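30 Apr 2024

Spent the evening on Rastine again, trying to get it to tidy my paperwork. Over 13 goes and I still did most of the filing myself! It's fine with chunky stuff – tins, sponges – but thin floppy plastic is another matter.
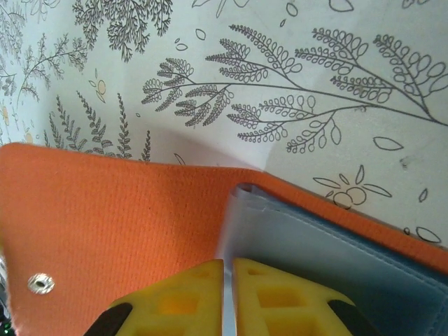 Yellow fingers, orange folder, blue sleeve.

So can machines do the chores yet? Mine can't, not the papery ones. I'll try slower tomorrow, and maybe the softer pads from Flindell if they ever come.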